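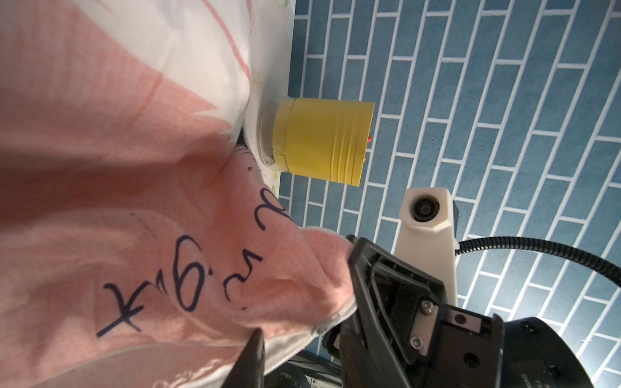
Fig. 1. Knit garment, pink and white, with handwritten lettering on the cloth.

Week 4: Knitted fabrics and how they age
Notes by Colette Roussel

Knits are made of loops. In a weft knit the yarn runs across the cloth, and a cut loop can run down a whole column. Warp knits run lengthwise and hardly ladder at all. Most T-shirts are weft knit; a good deal of swimwear and lining is warp knit.

Weight is given in grams per square metre. Work out the weight of your swatch before you wash it and again once it has dried flat. The Wullura fleece-back sample came in at 400 at the start of term. The light jersey was 108.

Pilling. Short fibres work loose, tangle and stay anchored to the surface. Polyester blends hold their pills longer because the anchor fibres are strong. Cotton pills tend to break off.

Colour loss. Rubbing and light are separate tests and are marked separately. Grey scale, grade 5 is no change.

Skew. Side seams that twist toward the front after laundering usually point to high-twist single yarn.

Reading: Lebrun, chapter on loop structure, before the lab. Bring your own scissors and a pick glass. Swatch books go to Gaspard Baudry by 4 p.m., labelled with fibre content and colour.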